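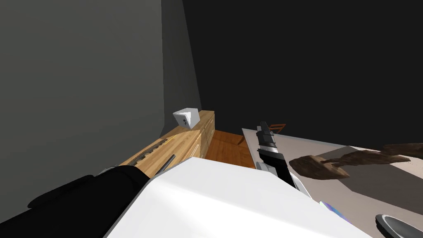 Two robot arms by a gray wall, rendered. The one on the left is black.

6 February 2019

Drove over to Wastanen after morning chores for the meeting about the radio spots. The pork producers, the egg people and us (dairy) are being asked to go in together on a campaign for spring, and I said last fall I would keep an open mind. I took the open mind with me and I think I still had most of it by the coffee break.

The agency is called Usari and they sent Morena Longo, who was pleasant and had clearly been on a farm before, which puts her ahead of the last one. She played us three spots. In the first a little girl asks her dad where milk comes from. In the second a man with a deep voice talks about sunrise. The third one was a farmer reading out questions that people had supposedly mailed in, and answering them. I liked the third one. The room liked the sunrise.

I asked who mailed in the questions. She said they were "representative." I asked if that meant somebody at Usari wrote them and she said yes, at this stage. Fair enough, she didn't dodge it. But one of the questions was "Do cows enjoy being milked?" and I have never in thirty-some years been asked that by a grown person. What they ask me at the gas station is why the calves are taken away from the cows, and what we give them when they're sick, and why the price in the store goes up when we keep saying we're broke. If we want to go on the radio and answer questions, those are the ones. I said so. There was some looking down at papers.

The pork fellow said you don't raise a subject people aren't already thinking about. I said they are thinking about it, they're just not saying it to him. We went back and forth a while and it stayed friendly.

Then the survey. Usari talked to 1,000 people by phone and the big number on the sheet was how many of them "trust farmers." It was high. It is always high. I'd trust farmers too if a stranger called me at supper and asked. Further down the same sheet was a line on whether people trust farming, and that was a good deal lower, and we spent no time on it at all. I wrote a big question mark next to it and Morena saw me do it. She came over at the break and said that second line was the one she would have started with, but she'd been asked to lead with the good news. I would like to know who asked her. I have a guess.

Lunch was ham sandwiches and a sheet cake from Ramalho, who are putting in money and want their name at the end of every spot. A feed company. I don't have anything against them, we bought from them for years, but if I'm a woman in the city driving home and I hear a nice farmer talk about how he looks after his cows, and then "brought to you by Ramalho," I'm going to figure the whole thing is selling me something. When I said this I was told the campaign can't happen without them. Then maybe it should be a smaller campaign.

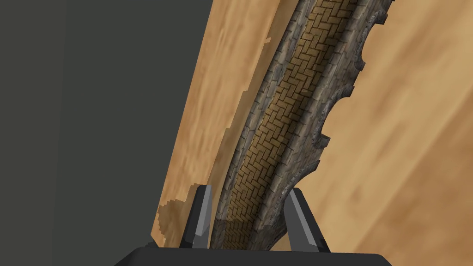

Cost was the other half of the afternoon. Our share would be $3,000, and that buys the spots on 2 stations for the spring. I asked what happens in the summer. Summer is "phase two" and has no number yet. In my experience phase two is where the number gets big. I also asked how we'd know if any of it worked, and the answer was they would run the survey again, same questions, another 1,000 people. So we'd find out they trust farmers.

I brought up the open barn day again and got the usual sigh. It rained last time, I know it did, and the parking was a mess, and somebody's kid lost a boot in the lane. But people stood in our parlor and asked things and got told the truth by the person doing the job. One lady was there for most of an hour. She did not agree with me on the calves when she left and she told me so, and shook my hand, and I think about her more than I think about any sign or radio spot we ever paid for. I can't prove it did any good either. I'll put that down here to be fair, since I was hard on the survey for the same thing.

The egg people are in already. Pork will be in by the end of the month, I'd bet on it. That leaves us, and the Stestitz end of the county will go however the rest of us go because they always do. The vote is at our own meeting later in February. I said I would bring back a plain report and not try to swing anybody, and I've been sitting here trying to write the plain report and it keeps coming out like this.

What I would say yes to: the third spot, with real questions. Put a box in the feed store and one at the library and take what comes, ugly ones too. Ramalho can have their name on the website and nowhere else. Half the money now and the other half when we've heard the thing. Morena said the box was a good idea and she wrote it down, but people who want your business write down a lot – I've done it myself with the milk inspector.

She also asked if I would be the voice. I told her no. She said to think it over, that I sounded like somebody who wasn't selling anything. I said that was because I wasn't getting paid, and she laughed. Told it to them at supper and got no sympathy, they think I should do it. I'd have to hear myself in the truck every morning.

Roads were fine going and bad coming back, with snow blowing across by the elevator. Number 41 is off her feed again and I'm going to look in on her before bed. Have to call about the vacuum pump tomorrow, they said last week and I have heard nothing. Need to find last year's minutes too, as I'm fairly sure we voted not to share a sponsor and I would like to see it in writing before I open my mouth.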